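6 min read

Troubleshooting log: grasp examples from the bin cell coming back unlabeled

Project: Mondal (simulated picking, white bin cell)
Opened by: Duarte Loureiro
Status: fixed, one follow-up open

Entry 1, morning
Started the October collection run last night and came in to find 1,736 episodes on disk, which made me very happy for a few minutes. Then I ran the label check. 284 of them have no outcome label at all. The episodes are complete otherwise: joint positions, commands, camera, timestamps. The outcome field is just blank, and the trainer throws those out silently, so we would have lost them without a single line in the log.

Entry 2
First guess was the disk filling up. It wasn't, we had plenty of space. Second guess was the new writer from Salelbridge dropping the last packet when two workers finish together. Ran it with one worker for an hour and still got blanks, so the writer is off the hook (sorry, Salelbridge folks, I blamed you in the channel before checking).

Entry 3
Good clue! The blanks all come from scene seeds where the bin is spawned close to the camera. Far seeds: zero blanks. I pulled 56 of the bad episodes and stepped through them one at a time with the labels overlaid. This took most of the afternoon and I enjoyed it more than I should admit.

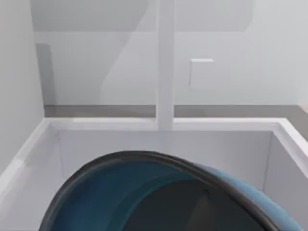 The outcome labeler works from the wrist view and needs a clear look at the bin interior on the final step. If too little of the bin floor is showing, it returns "unsure", and our export script turns "unsure" into an empty field. With a big blue shape and its dark rim filling the lower half of the view, there's hardly any floor left to judge, only the back wall and bits of the sides. So the labeler was doing the right thing and the export was hiding it from us.

Entry 4
Two changes made:
- export now writes "unsure" as its own value, and the trainer prints how many it skipped
- labeler looks back up to 6 steps from the end and uses the clearest one

Reran the labeler over the blank episodes only. No need to simulate anything again, which saved us a night on the Drimora machines. Over half came back with a proper success or fail. The rest stay "unsure" and I'm keeping them — they are exactly the views the policy will have to deal with, and we can still use them for the part of the model that predicts motion and doesn't care about outcome.

Entry 5
Spot check of the recovered labels by hand. Found a couple I'd argue with, both where the item was still moving on the step the labeler picked. Added a velocity check on the item before a step can be chosen. Labels look right to me now. Really pleased with this one, the fix is tiny and the data is so much better for it.

Follow-up: near seeds are over-represented in the spawn ranges. Need to decide if that's on purpose before the next run.

Comments (3)

tmk_sim
We had the same blanks on Cultuvon and just deleted them. Feeling a bit sick now. Is the lookback a config value or hard coded?

Duarte Loureiro
Config! It's lookback_steps under labeler. Don't set it too high or you'll catch the item before it's released.

pickrate
Could you post the seed list for the near spawns? Would like to try it with our labeler.

We use cookies to keep you signed in and to remember your settings. Accept all | Manage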